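Skarkar Storage Basket, Large
Sold by Rautiainen
Reviewed for the shop by Joonas Mustonen
Page last changed Dec 22, 2021

Price: 38
With lid: 46
Colors: beige, gray
Delivery: with the next regular order

The maker's leaflet says the Skarkar will "change the way you live with your things." It is a plastic basket. I have had three of them at home since February and I live with my things the same way as before, except that fewer of them are on the floor.

I was asked to write the text for this page and I said I would if I could leave the leaflet out of it. So what follows is what I found by using the thing.

What it does well

It's stiff. You can fill it with paperbacks and pick it up and the sides don't bow much. The corners are rounded, inside and out, so a damp cloth gets all the way in. I was ready to dislike the oval handle holes, which look small in the catalog, but my hand fits and I don't have small hands.

What the leaflet claims

"Stackable." Only with the lid, and the lid costs extra. Without it one basket drops into the next, fine for an empty pair and no use at all for full ones.

"Scratch resistant." Mine has scratches. They don't show much on the beige. On the gray they do, so I would not buy the gray, whatever the shop would like me to say.

"Odor free." It smelled of new plastic for several days. Leave it by an open window.

"Fits any shelf." No basket fits any shelf. Measure yours first, and measure the opening at the front, where there may be a lip.

What about the dividers?

Turer makes a divider set that is sold as an add-on to this basket. I tried it and sent it back. The pieces slid whenever I lifted one end, and they took up room I wanted for other things. If you need compartments, buy a drawer unit.

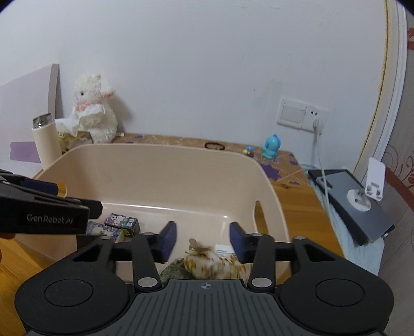

Small items are where I have my doubts about a basket this size. It holds them, but it doesn't sort them. Put in a few little boxes, like the cartoon one and the patterned ones sitting inside the beige basket, and there is still a lot of bare floor around them. Next time you carry it, they slide. For plush toys, towels or winter hats I have no complaint.

Compared with the Tuvavix

The Tuvavix is the one people ask for in the store. It is a softer basket with rope handles, and it sags when full. Reinaldo Miranda at the counter prefers it for laundry and we have argued about this more than once. For anything with weight in it I would still take the Skarkar.

Care

Wash by hand in warm water with dish soap. The leaflet says dishwasher safe, but it would not go into my dishwasher, so I can't tell you.

Keep it away from heaters and stovetops.

Returns

Unused baskets can come back within 80 days with the receipt. Lids are sold separately and have to be returned separately. I asked for that to be changed and it has not been.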